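仿真装配台的几条规矩

五月份我把组里的仿真规范重写了一遍。旧的那份是Rajeshwari Fernandes留下来的，写得不差，只是那时候整个场景里就一个零件，很多情况用不着管。现在Gowda项目的台面上零件多了，每个人摆法不同，跑出来的结果放在一起没法比。新版一共6条，贴在内部文档里，这里挑几条说说。

先说命名。零件名只写形状和编号，不写用途。以前有人把一块板叫“左盖板”，另一个人把同一个模型叫“底座”，两份日志对了一下午才对上。编号由Cinton那边的模型库统一给，自己临时加的零件用T开头，月底清一次，没人认领就删。

再说初始摆放。零件可以随机放，但随机种子必须写进日志，跟场景版本号写在同一行。允许零件互相压着，这种情况要单独打标签，不能和散放的混在一个统计里。旧版没有这一条，结果有一批291次的运行，散放和叠放全算在一起，成功率那一栏基本没有参考价值，后来只好重新分。

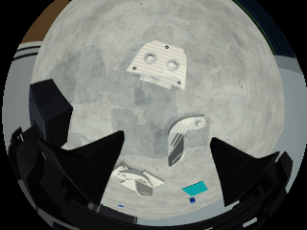
夹爪一侧的视角，白色零件散在台面上，靠近两指之间的几件叠在一起。

腕部视角的图要和外部视角的图成对保存，时间戳用仿真时钟，不用机器的系统时间。我们吃过这个亏：渲染在一台机器上，控制在另一台上，两边的系统时间差了一截，回放的时候夹爪已经合上了，外部画面里还停在半空。改用仿真时钟以后就没再出过这种问题。

关于接近动作，规定是先到零件正上方的预备点，停稳，再往下走。预备点的高度写在配置文件里，不许写死在代码里。下降段限速，速度上限随零件走，薄的零件用低的那一档。有同事觉得仿真里撞一下又不花钱，何必这么慢。我的看法是，策略在仿真里养成的习惯会带到真机上去，到时候撞坏的指尖要走采购，Multbridge那边交货要等41天。
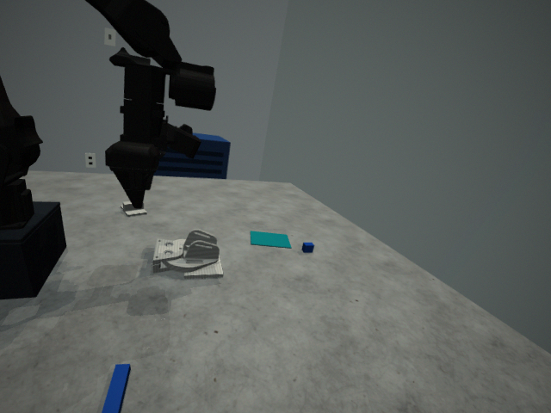 夹爪尖端到台面的最小间隙也要查。现在的做法是每一步都算一次，低于阈值就记一条警告，连续出现就终止这次运行，并且保留终止前100帧。别图省事只留最后一帧，只看一帧基本判断不出是规划的问题还是碰撞模型的问题。

碰撞模型这块多说两句。外形带齿、带弯的零件，不能直接拿凸包顶替。凸包把凹进去的地方都填平了，夹爪伸不进去，规划器就会绕远路，看上去像是算法不行。我们要求这类零件先做凸分解，分完以后人工看一遍，把检查人的名字填上。一个零件花不了多少时间，省掉的麻烦比这多。

纹理和光照可以随机，但评测用的那一组要固定，而且评测组不能拿来调参。这条写在旧版的附录里，没几个人翻到过，我把它挪到了第二条。台面上的花纹、阴影对视觉部分影响不小，Stikesero的分支上有人换过一次台面材质，没写进变更记录，后面几个人跟着查了两天感知模块。

还有一件没定下来的事：标记用的色块算不算障碍物。目前的写法是默认算，想关掉的话在配置里写明。我自己倾向于一直算，不过做抓取的两位同事不同意，说纯平面的色块参与碰撞检测会冒出一堆没用的接触点。等八月份下一版再改，在那之前先按默认的来。

文档里的检查表我改成了可以直接复制的格式，提交运行结果的时候一起贴上，缺项的会退回去。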